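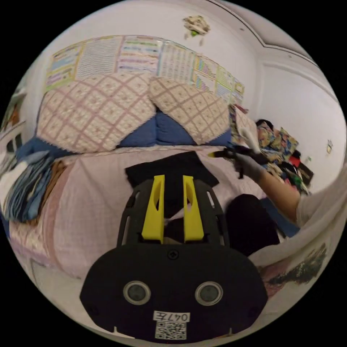

January, dye bench, started 7:40 in the morning

Madder again! I know I said I'd move on to weld, but the last batch of skeins came out so much better than I hoped that I couldn't leave it alone. Picking up from the bottom of the previous page: the question was whether the brownish cast was coming from the heat or from the water, and I'm now fairly sure it's the heat. Same tap water this time, same root, same alum, and the only change was keeping the pot well down. The red is clean. A proper brick red with some orange behind it, no mud at all.

Setup for the record. 600 g of wool yarn, all from the Varkeo cone (the undyed two-ply, wound into skeins the night before and tied loosely in four places, figure-eight ties). Scoured in the big pot with a squirt of the neutral soap, rinsed twice, left to soak. Mordanted with alum and a bit of cream of tartar, brought up slowly and then left in the pot overnight with the lid on. I used to skip the overnight rest, and looking back at the autumn swatches I can see it: lots of pale patches near the ties.

Root was from the Teixeira sack, the one with the torn corner. Chopped, not powdered. I rinsed it once in cold water and threw that rinse away, as Dalva suggested, to get rid of some of the yellow. She was right. She usually is about roots. The second soak water was already a lovely dark tea color before any heat went on.

Heating notes. Thermometer clipped to the side, away from the element. I aimed for 138 F and stayed close to it for most of the morning. It crept up once while I was on the phone and I pulled the pot off the ring until it settled. Last time I let it get far too hot and I'm convinced that's what killed the color. Next time I want to try one skein even lower, on its own, in the small enamel pot, and see if it goes pinker.

Turned the yarn by hand every so often with the glass rod. Gently! The top skein in the last batch felted a little where I'd been poking at it.

Pulled the first skein at 11:15, the second an hour later, left the other skeins in until the bath had cooled completely. There's a real difference between the first and the last, more than I expected, and I love both. The early one is a soft coral that would be gorgeous as a stripe. The late one is the brick red I was after for the Hovano blanket. Labeled with the paper tags in pencil (the marker bled, see the sad page in November).

Didn't want to waste the bath, so in went the scraps: two bits of linen, a strip of old cotton sheeting, and a silk ribbon that's been in the drawer forever. The linen barely took. The cotton went a pale peach, which is fair enough as it only had the alum and nothing else done to it. The silk is ridiculous, it glows. I've pinned a snip of it to the facing page and I keep turning back to look.

Iron test: dipped a short length of the brick red in a very weak iron bath, in and out, maybe a minute. Went to a plum brown. Nice, but it took the warmth right out of it. I'd use this for an edging and nothing more. Keep the iron bucket on the OTHER bench, please, everybody. One drip and the whole pot shifts.

Wash test with the Drolura soap. First rinse ran pink, second slightly, third clear. I'm calling that good. I've put a card with six wraps in the south window, half of it covered with foil, and will check it when the blanket warp is done.

Written up for Dalva Pimentel, who asked for swatch numbers: coral is 127, brick red is 128, the iron dip is 129. Silk doesn't have a number yet. The 32 cm samples are in the flat box, sorted by bath, with the mordant-only control on top so you can compare.

To do:
Order more alum, we're down to the last scoop.
Dry the spent root on the rack, there's still color in it and I want a second exhaust.
Small pot, low heat, one skein.
Try chalk in the bath. Our water is soft and I've read so many notes from dyers who swear by it.
Wind the coral into a ball before someone else claims it.

Dalva, if you read this before I'm in, the late skeins are hanging in the back by the sink. Have a feel of them, they've kept all their bounce.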